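November, 10:40 at night

Home from Wotley with my ears still ringing a bit and grease under one thumbnail, and I'm too wound up to sleep, so this gets written down now. I spent the whole day in the back of the Tsakiris shop watching two robot arms work on an open desktop computer. A plain old office workstation! The kind of thing I've taken apart on my kitchen table with a podcast on. I have been grinning since lunch. 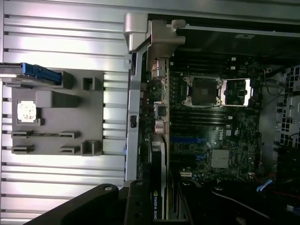
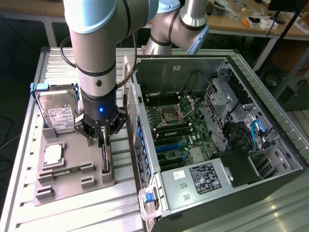

The Dell on its side with the socket open. First one is from close in, second one has both arms in it.

What I went to find out, for my own satisfaction, was whether a machine can do a fiddly bench job yet. I've been reading claims about it for years, and reading doesn't tell you what it feels like to stand there. So: it can do some of it, better than I thought, and the bits it's bad at weren't the bits I'd bet on.

I'd assumed the socket would be the horror. You know how it is with a processor socket, you lift the little metal frame and then you stop breathing until the chip is down. I've bent pins myself, and I have thumbs, and I cared. But a socket is stiff and square and bolted down and it is always in the same place on the board. Once the arm knows where the board is, it knows where the socket is. It went down so slowly I thought it had frozen, paused a hair above, and set the thing in place. I clapped. Nobody else did, they've seen it plenty.

The memory was harder. The stick has to go in straight, and then it needs a real shove, more of a shove than feels decent, and it has to be the right shove. Too soft and it sits there looking fine and isn't seated. Three times in a row the arm stopped just short, backed off and tried again from a slightly different angle, and I caught myself leaning with it, the way you lean when somebody else is parking. On the fourth go there was a click. I heard it from across the bench. The arm can't hear it, as far as I understand, it only feels the push change, and I keep thinking about that on the way home. I do that job half by ear.

And then cables. Oh, cables. A cable is never where you left it. It has its own opinions and it springs back and hides under something. They didn't try much with the cables today, one attempt on a connector after lunch, and the gripper nudged the thing sideways and then closed on air. Tried again, closed on air again. A kid of nine could have done it. I don't say that to be mean about it, I was rooting for it like a ball game. It just set straight in my head where the line is. Stiff things in known places, yes. Floppy things, not yet.

I wrote a list in the car before I drove off, of my own chores, sorted by how much they are like a socket and how much they are like a cable:

Loading the dishwasher: more socket than I'd have said. Plates are stiff. The racks don't move. Getting the cereal off first, though, no.
Folding laundry: cable, all cable.
Putting groceries away: eggs, bread and a bag of oranges in the same trip, so cable with moments of socket.
Changing the furnace filter: socket! One slot, one size, one direction. I'd hand that over tomorrow.
Making the bed: cable the size of a bed.
Sorting the screw jar in the garage: I don't know. I'd love to watch it.

The holders are what I'd tell people about if anybody asked me. There's a gray tray next to the computer, and the parts get stood up in slotted holders on it, the hard drive leaning in one, a memory module lying across a pair of them. That tray is doing a huge share of the work. Every part is waiting in the same pose each time, with room for the fingers on both sides. When I do this job at home my parts are on a dish towel, or on the chair, and one screw is in my mouth. If you gave the arm my dish towel it would be lost. But then I thought, well, why am I using a dish towel? I came home and looked at my own bench and felt a little ashamed of it. I might make some holders. I've got a box of scrap pine and nothing planned for the weekend.

They run the arms with something called Golora, which does the deciding, and the bench itself came from Fastevow, at least that's how I understood it, I was writing with my notebook against the wall. The counter on the screen said 1076 when I came in, and that's how many runs they've got saved so far. I asked if that was a lot and got a laugh and a shrug. It sounds like a lot to me! I have swapped maybe thirty sticks of memory in my whole life, and I thought of myself as experienced.

Speed, since I'll want to remember it. Slow. One part from the tray into the case took six minutes the first time I watched closely with my own watch, and that was with the retries. I can do it in less time than it takes to say so. In the morning this bothered me and by afternoon it didn't. My washing machine is slower than I am with a washboard too, if you're only counting one shirt, and I've never once wished for the washboard. If the arm did six computers while I was asleep and left the cables for me in the morning, I'd take that deal and bring donuts.

The person running the bench doesn't trust it alone overnight yet, and I was glad to be told so straight out. Somebody stays within reach of the stop button. It only got used once while I was there, when one arm came in a bit low over the edge of the case and there was a scrape. Nothing broken. The whole room went "ooh" together.

Other things, before I forget:

The noise is lovely. A soft whirr that goes up at the end, like a question. With two arms going they sort of talk over each other.

There's a little blue light on the wrist of one arm and I found I was looking at it as if it were a face. I said "excuse me" to it when I leaned past during a break. Out loud.

The glare off the metal side panel is fierce in there, those long ribs just throw the light back at you. I had to move my head to see the bracket properly. I wondered if the camera down at the gripper has the same trouble and was told yes, sometimes, and that a shiny part is a worse part than a dull one. It had never crossed my mind that shiny was a problem. Now I'm looking at my kettle differently.

I was offered a turn at steering an arm by hand. I took it, obviously. I was terrible! I overshot the tray, then the holder, then I got a grip on a dead practice drive and was so pleased with myself I forgot which way was up and put it down backward. It gave me a lot more respect for the thing doing it without me. You lose your fingertips completely. Everything you know about a drive, the weight of it, the cold, which end is heavier, gone, and you're left with looking.

Lunch was a ham sandwich from the gas station, eaten in the car, and a very good pickle.

So is it ready for my house? No. Is it ready for a shop where the same model of computer comes in by the pallet and all of them need the same two parts swapped? I'd say it's close, closer than I'd have written in here last year, when I believe I said not in my lifetime. I looked back and yes, that's what I said, underlined. I'm crossing it out in pencil.

I've been asked back when they have another go at the cables, maybe in January. They want to try holding the cable still with one arm and working the plug with the other, and that's what I do, left hand pins it down and right hand fiddles, so I've got high hopes. I said I'd bring my own worst cable, the stiff flat one from the old tower in the garage that has beaten me more than once.

Need to find that cable. Need to buy wood glue. Setting the alarm for seven.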